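Drying trays and other things from the pantry floor

In April I decided to get serious about drying food again, so most of the gear has come out of the pantry and onto the floor where I can sort it.
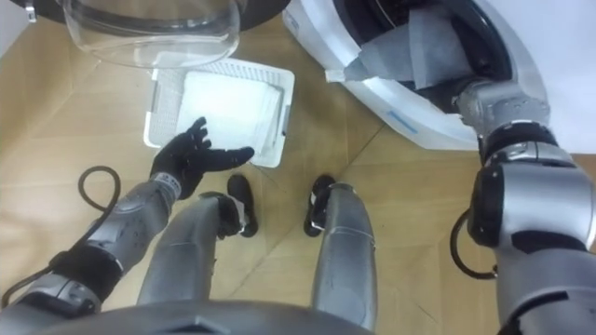

Mared Watkins wrote to ask if I still put a cloth under my herbs, and whether the mesh wouldn't dry them faster bare. She has been doing oregano straight on the mesh and loses a lot of it through the holes. I lose it too when I skip the cloth. With thyme it is worse. So yes, I still use the cloth for anything small, and I accept that it takes longer. For apple slices and tomatoes I leave it out.

The cloths are plain white cotton dish towels. I bought a pack of them when we moved to Indale and I keep a few back that never go near the dishes. They get washed without softener. I made the mistake of using softener once and the mint tasted like a laundromat, and I had to throw out the whole batch. If you only have towels from the regular drawer, run them through a hot wash by themselves first.

I fold the cloth before it goes on the tray. A single layer slides around when I pick the tray up, and the edges hang over the rim. Folded, it stays put. I don't iron it and a few creases make no difference.

Cleaning is the part I put off. Sticky fruit gets into mesh and stays there. What works for me is soaking the tray in the bathtub with dish soap for an hour, then going over it with an old nail brush from both sides. The kitchen sink is too small for it. Girish Tripathi told me he uses baking soda paste, and I tried that on the worst corner, but it took me longer to rinse out the paste than it would have taken to scrub the peach.

Clear plastic covers are easier, but they scratch. No scouring pads, no powder. Warm water and a soft rag, then stand it up to dry or you get water spots along the curve. I set mine over the herbs during the day, propped on 3 corks so air can get in underneath. It keeps the dust and the flies off. Closed down tight it fogs up and the leaves go dark, so don't skip the corks.

Storage is still a problem. The shelf in the pantry is 14 inches deep and a cover sticks out past the front of it, which means I knock it with my shoulder every time I go in for flour. I may hang a hook on the back of the door. Zaid thinks the door won't take it. I'd rather lose the top shelf, which only has the canning kettle and a fondue set on it.

What I plan to dry this year: thyme, mint, lemon balm, two rounds of tomatoes, and apples in the fall if the tree does anything. It didn't last year. I also want to try mushrooms, which I've never done. Randa Dabbas says to slice them thicker than seems right and to leave the stems off, and I have seen her jars, so I'll do what she says.

The labels from last time all fell off. I used the cheap paper kind and they curled in the cupboard, and for most of the winter I was sniffing jars to tell the marjoram from the oregano. Masking tape and a marker this time, on the lid and on the side.

Next post will probably be the mushrooms, unless the mint gets ahead of me.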